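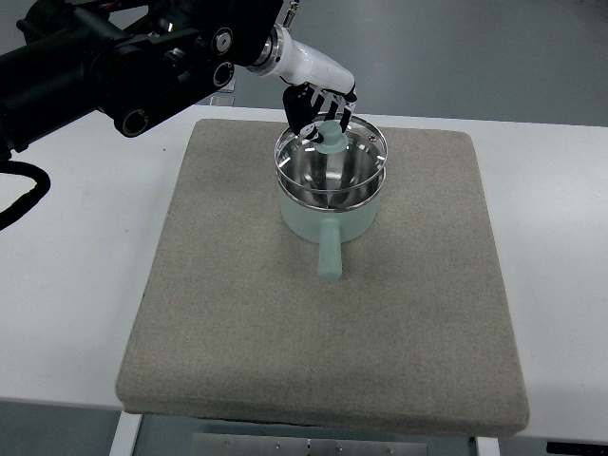

Lid on or just above a small saucepan, held by the knob. Felt pad under the pan.

Bench rules for robot kitchen work
Murkgate Workshop Tips, page 11
Last revised January 2023

These are the working rules we use when an arm is handling cookware on a bench. Most of them are ordinary kitchen habits with a few additions for a machine that does not feel heat or notice a wobble. They are house rules. If your site has its own safety procedure or your arm's manual says something stricter, follow that.

Before power goes on

Clear the bench down to the pad and the items for the job. Mugs, phones, screwdrivers and spare brackets go on the side shelf.

Walk the cable from the arm to the wall. It needs enough slack to let the arm reach its farthest point, and it should not lie where a handle or a foot can catch it. Move the arm by hand or at its slowest speed through the whole path once and watch the cable the entire time. A loop that looks fine at rest can come tight when the wrist turns.

Push on each corner of the table. If it rocks, fix the table first. We lost most of a morning to a grip that kept landing off center, and the trouble was one loose foot.

Find the stop button with your hand, without looking. Whoever is running the job keeps it within reach and does not hand it over in the middle of a move.

The pad

Use a thick felt pad for dry work. It keeps pans from sliding, it is quiet, and it forgives a set-down that comes in slightly low. A thin dish towel bunches up and is worse than bare table.

Felt is for cold pans only. Anything that has been on a burner goes on a trivet or a silicone mat rated for it. Write the rating on the underside of the mat in marker, as the labels always come off.

Keep the pad flat and square to the table. Ours get marked with two short pieces of tape at the back corners so they go down in the same place each time. Vacuum the felt at the end of the week. Crumbs under a pan will tilt it.

If the pad gets wet, swap it. Do not try to dry it with the heat gun (this has been tried).

Pans and lids

Check the lid knob before every session. Hold the lid over the pad, grip the knob and try to turn it. If it turns, tighten the screw underneath. Snug is enough on glass, and an overtightened screw can crack it.

Look around the edge of a glass lid for chips. A chipped lid goes in the bin, wrapped in newspaper. Do not keep it for practice.

Start with the smallest pan you own and an empty one. Light cookware moves if the hand bumps it, and you want to see that early on. After the empty pan has gone well, add cold water, 600 ml at most in the small saucepans. No oil, and no hot liquid until the job has been signed off.

Decide which way the pan handle points and write it on the job card. We point it toward the front of the table for lid work, well back from the edge, so the arm can come in from behind without crossing it. For stove work this rule is reversed and the handle is turned in, same as at home.

Gripping

Close on the knob from above and bring the fingers in slowly. Fingertips should stay off the glass as far as the knob allows. A short knob leaves little room, and if the fingers are going to press on the lid you need a taller knob or a different grip.

Set the grip force with an old lid. Start low and go up one step at a time until the lid lifts without slipping, then go one step more and stop there.

Lift straight up before moving sideways. Two inches of clearance is plenty for a small pan. On the way down, slow to half speed for the last part of the travel and let the lid settle before the fingers open.

Never reach in to straighten a lid while the arm is powered - stop it, straighten the lid, step back, restart. This is the rule people break most, usually when they are tired and the job is nearly finished.

People

One person runs the arm. Anyone else at the bench stays behind the floor tape. Sleeves rolled, lanyards off, long hair tied back.

Say "moving" out loud before you start a move. It feels silly for a day or so.

New people watch two full sessions before they run one. Sena Abubakari keeps the sign-off sheet and will want to see you do an emergency stop with a lid in the air.

Cleaning up

Wash cookware by hand with plain dish soap. Dishwasher film makes knobs slick. Dry the knob separately and check that no water is sitting around the screw.

Wipe the fingers of the hand with a barely damp cloth and then a dry one. No spray directly on the joints. Food that will be eaten is never handled on this bench, even with clean fingers. The Dela room has the food-safe covers and its own set of rules.

Park the arm in its rest position before switching off. Some arms drop a little when the power goes.

The log

Fill in the book after each session: pan, lid, grip setting, anything dropped. Dropped lids get written down even if nothing broke. The Korletey sheets are still fine to use if we run out of the printed ones, but put the job number at the top. The last number used was 3899.

Still to do: the section on frying pans and splatter guards needs rewriting after the Curnach bench is moved in February. Until then, flat lids and saucepans only.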